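Still Folding My Own Towels
From the newsletter, 2025-11-13

Regular readers know I check in on the robots every so often, in the same spirit that some people check lottery tickets. The question never changes. Can a machine do a chore yet? I mean a real one, with a sock in it, in a house where the light is bad and the dog is in the way.

In June I wrote that I expected to be emptying my own dishwasher through the end of the decade. Three of you wrote back to call me a pessimist and one asked whether I hired out. I have spent the months since reading whatever I could get about tidying, sorting and putting away, and I'm sorry to say the dishwasher forecast stands.

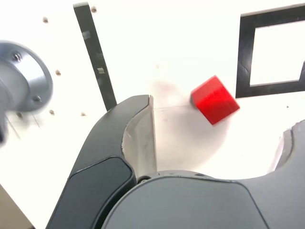
Putting a thing where it belongs is the bottom rung of housework. Every chore I dislike is made of it: cup to shelf, shoe to rack, bill to the drawer where bills go to be forgotten. So the lab version starts there too, with a red cube, a black square marked out on a white surface, and a gripper with its fingers open beside the cube. A toddler would do this for a cracker. The toddler would also eat the cracker, throw the cube and go find a marker, so I'm not saying the comparison is entirely in our favor.

What makes it hard is the dull stuff. The machine has to work out where the cube is, which way it's turned, and how to get hold of it without shoving it off somewhere new. Then it has to do that again with the cube six inches over. I asked my own kitchen drawer to hold still for a similar test and it declined, being full of rubber bands.

The sales end of the business is further along, naturally. Dridus has a brochure for a home helper that "restores order to any room," with a waiting list you may join for 300 dollars. The brochure's room contains a sofa and one pillow. Clikov, which sells to small shops and machine benches, is more modest. Its parts sorter is rated for 13 kinds of fastener, and a reader who runs a bench in the Dusach building tells me it's fine on 12 of them. The last is a washer. It likes to pick up two.

I have more patience for Clikov. Sorting bolts for a whole shift is a job most people would gladly hand over, and the bolts come in on the same tray at the same height all day long. My laundry has never once done me that courtesy.

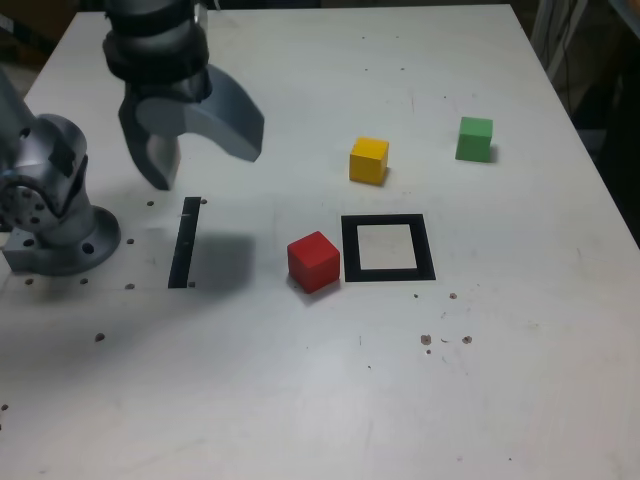

Red, yellow and green, all still outside the square.

A reader asked what it would take for me to change my mind. Fair enough. I want one machine, in one ordinary kitchen, to put away 200 dishes without my help, including the lid that doesn't fit anything. It can take all weekend. I'll supply the dishes and keep the dog upstairs.

If yours can already do this, write in. Please include the price, and if it's over 2000 dollars, please also include a cracker.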